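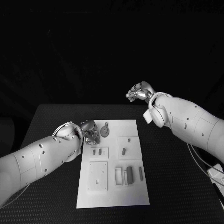
Rezension: Bausatz »Werft von Troncoso« (Misavon)

Mit der Werft von Troncoso legt Misavon den zweiten Bausatz zur Serie Tetero vor. Vorlage ist der Schauplatz der ersten Staffel, an dem die Schmugglerin Drosta ihr Luftschiff verbirgt. Der Satz umfasst fast 200 Teile und 2 Figuren; die Anleitung gliedert sich in 17 Bauabschnitte. Geprüft wurde die im Februar ausgelieferte Fassung.

Der Kran entspricht in Proportion und Farbgebung der Serie und lässt sich vollständig drehen. Weniger überzeugend ist das Tor: Die Scharniere geben bereits bei geringer Belastung nach. Auch fehlt die Falltür, über die Drosta in der vierten Folge entkommt – für Kenner der Handlung ein spürbarer Mangel. 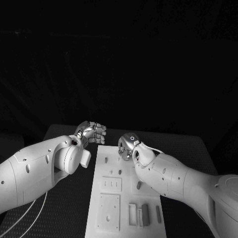

Halldóra Nørgaard widerspricht in diesem Punkt: Die Falltür werde erst nach dem Umbau der Werft gezeigt, der Bausatz bilde jedoch den früheren Zustand ab. Die Redaktion hält den Einwand für vertretbar, bleibt hinsichtlich des Tores aber bei ihrem Urteil.
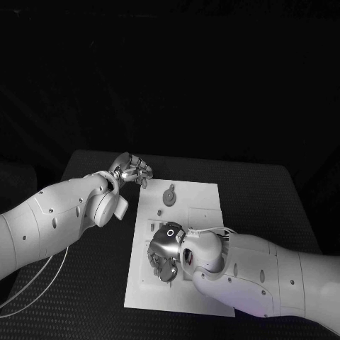
Weiße Platte auf dunklem Tisch

Der Bausatz wird für Sammler der Reihe empfohlen, für das freie Spiel nur mit Einschränkung.

Gezeichnet: Troels Damgaard, 17. Dezember 2023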